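브리스트포트 PM 시리즈 적층식 플라스틱 상자

제품 안내 > 보관·운반 용기 > PM 시리즈
최종 개정: 3월

개요

PM 시리즈는 창고 선반, 작업대, 대차에서 공용으로 사용하는 사출 성형 폴리프로필렌 용기입니다. 소형 부품, 포장 완료품, 세탁물, 반품 대기품 등 비위험 고형물의 보관과 구내 운반을 용도로 합니다. 브리스트포트(Bristport)가 기획·판매하고, 성형은 필몬트(Pilmont) 공장에서 담당합니다. 뚜껑, 구분판, 라벨 홀더는 별매입니다.

본 페이지는 PM-30과 PM-40 두 규격을 다룹니다. 접이식 용기와 메시형 용기는 해당 제품군 페이지를 참조하십시오.

규격

품번: PM-30
공칭 용량: 30 L
적재 한도(용기 1개): 15 kg
적층 한도: 4단
본체 재질: 폴리프로필렌 공중합체
사용 온도: 영하 10 ℃ ~ 영상 60 ℃
뚜껑: PM-L30(별매)

품번: PM-40
공칭 용량: 40 L
적재 한도(용기 1개): 20 kg
적층 한도: 4단
본체 재질: 폴리프로필렌 공중합체
사용 온도: 영하 10 ℃ ~ 영상 60 ℃
뚜껑: PM-L40(별매)

공칭 용량은 테두리 상단까지 물을 채운 기준입니다. 뚜껑을 닫은 상태의 유효 용량은 이보다 작습니다. 내부 치수는 바닥면에서 측정한 값과 개구부에서 측정한 값이 다르므로, 상자형 내용물을 넣을 경우 도면의 바닥면 치수를 기준으로 선정하십시오. 치수 공차는 도면에 별도로 표기되어 있습니다.

재질과 성형

본체는 내충격 등급 폴리프로필렌 공중합체를 단일 공정으로 사출합니다. 재생 원료는 회색 품목에만 배합하며, 청색과 적색 품목에는 신재를 사용합니다. 착색은 마스터배치 방식이고 표면 도장은 하지 않습니다. 긁힘이 생겨도 하부에 다른 색이 드러나지 않습니다.

성형 직후의 용기는 수축이 안정될 때까지 하루 이상 정치한 뒤 치수 검사를 거칩니다. 검사 항목은 개구부 폭, 바닥 평탄도, 테두리 두께, 총중량입니다. 바닥 평탄도가 기준을 벗어난 용기는 롤러 컨베이어에서 흔들림의 원인이 되므로 출하하지 않습니다.

측벽과 테두리

측벽은 위로 갈수록 약간 벌어지는 구배 구조입니다. 빈 용기를 겹쳐 보관할 때 필요한 구배이며, 금형에서 제품을 빼내는 데에도 쓰입니다. 벽 두께를 늘리는 대신 세로 방향 리브를 두어 배부름 변형을 억제합니다. 리브는 테두리 바로 아래에서 바닥까지 이어집니다. 테두리는 벽면보다 바깥으로 돌출된 둥근 형상으로, 손가락을 걸어 들어 올릴 수 있고 모서리도 라운드 처리되어 있습니다.

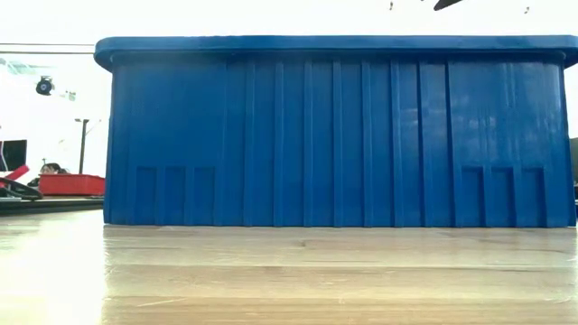
청색 플라스틱 보관함 측면. 돌출 테두리와 세로 리브.

리브 사이의 홈에는 분진이 쌓이기 쉽습니다. 식품 포장재나 의류를 취급하는 구역에서는 청소 주기를 별도로 정하십시오. 리브 면에는 접착 라벨의 부착력이 떨어집니다. 라벨은 단변 측 라벨 홀더(PM-H)에 삽입하는 방식을 권장합니다. 부득이하게 본체에 직접 부착할 경우 폴리올레핀용 점착제가 사용된 라벨을 선택하고, 부착 전에 이소프로필알코올로 표면을 닦으십시오.

적층과 네스팅

적층은 뚜껑을 장착한 상태에서만 허용됩니다. 뚜껑 없이 쌓으면 상단 용기의 바닥이 하단 용기 안으로 들어가 내용물에 하중이 걸립니다. 4단 적층은 정지 상태의 평탄한 바닥을 기준으로 한 값입니다. 대차로 이동할 때는 2단까지로 제한하고, 고정 밴드를 사용하십시오.

가장 무거운 용기를 최하단에 둡니다. PM-30과 PM-40은 뚜껑 외곽 치수가 서로 다르므로 혼합 적층할 수 없습니다. 구형 품번(PM-31)도 PM-30 뚜껑과 호환되지 않습니다. PM-31은 단종되었으며 뚜껑 재고만 소량 남아 있습니다.

빈 용기는 네스팅 상태로 보관할 수 있습니다. 깊게 끼인 용기를 분리할 때는 양쪽 테두리를 번갈아 들어 올리십시오. 공구로 테두리를 비틀면 백화 또는 균열이 발생합니다. 저온 창고에서 꺼낸 직후에는 충격에 약하므로 상온에 둔 뒤 분리하십시오.

선반 및 대차 적용

PM 시리즈는 쇼자에이(Shojaei) SR 경량 선반의 유효 깊이에 맞추어 장변을 안쪽으로 넣는 배치를 기준으로 설계했습니다. 단변을 안쪽으로 넣는 배치도 가능하지만 선반 한 단의 수납 수가 줄어듭니다. 와이어 선반에서는 바닥 모서리가 와이어 사이에 걸릴 수 있어 선반 깔판을 함께 사용하십시오.

칼렐(Kallel) K형 평대차에는 미끄럼 방지 매트를 깐 상태로 적재합니다. 경사로에서는 대차 진행 방향과 용기의 장변을 일치시킵니다. 자동 창고용 셔틀이나 고속 소터에는 적합성이 확인되지 않았습니다.

세척과 내약품성

일상 세척은 중성 세제와 40 ℃ 이하의 물로 합니다. 고압 세척기를 쓸 경우 노즐을 벽면에서 충분히 떨어뜨리고, 라벨 홀더는 미리 분리하십시오. 세척 후에는 개구부를 아래로 하여 물기를 뺍니다. 물기가 남은 상태로 네스팅하면 용기끼리 밀착되어 분리가 어려워집니다.

묽은 산, 묽은 알칼리, 알코올류에 대해서는 단시간 접촉에 문제가 없습니다. 톨루엔, 자일렌 등 방향족 용제와 염소계 용제는 팽윤을 일으키므로 사용하지 마십시오. 절삭유가 묻은 부품을 장기간 보관하면 바닥면이 변색될 수 있으나 강도에는 영향이 없습니다.

사용 제한

- 직접 식품을 담는 용도로 사용하지 마십시오. 포장된 식품의 운반은 가능합니다.
- 정전기 방지 처리가 되어 있지 않습니다. 전자 부품에는 도전성 등급(PM-E)을 사용하십시오.
- 옥외에 상시 노출하지 마십시오. 자외선 안정제는 실내 사용 기준으로 배합되어 있습니다.
- 발판이나 의자로 사용하지 마십시오.
- 테두리에 후크를 걸어 매다는 방식의 인양은 금지합니다.

점검과 교체 기준

다음 중 하나에 해당하면 적층 용도에서 제외합니다.
테두리에 균열이 있는 경우
바닥 모서리가 마모되어 평탄한 면에서 흔들리는 경우
빈 상태에서 측벽의 배부름이 육안으로 확인되는 경우
뚜껑이 네 모서리 모두에서 체결되지 않는 경우

용접이나 접착에 의한 보수는 권장하지 않습니다. 폐기 시에는 라벨 홀더와 금속 부속을 분리한 뒤 PP로 분리 배출합니다.

주문 정보

포장 단위는 PM-30이 10개, PM-40이 8개이며 모두 네스팅 상태로 출하됩니다. 뚜껑은 별도 상자로 포장됩니다. 표준 색상은 청색, 회색, 적색입니다. 지정색은 최소 주문 수량이 적용되며 납기는 견적서에 기재합니다. 로고 인쇄는 장변 상부에 위치한 평탄면에 한해 가능합니다. 다만 이 평탄면은 인쇄 사양 금형품에만 있으므로 표준품에 추후 인쇄를 추가할 수 없습니다.

토요일 접수분은 다음 영업일에 처리합니다. 도면(PDF, STEP)은 자료실에서 품번으로 검색하십시오.

관련 품목
PM-L30 / PM-L40 뚜껑
PM-H 라벨 홀더
PM-D 구분판
PM-E 도전성 용기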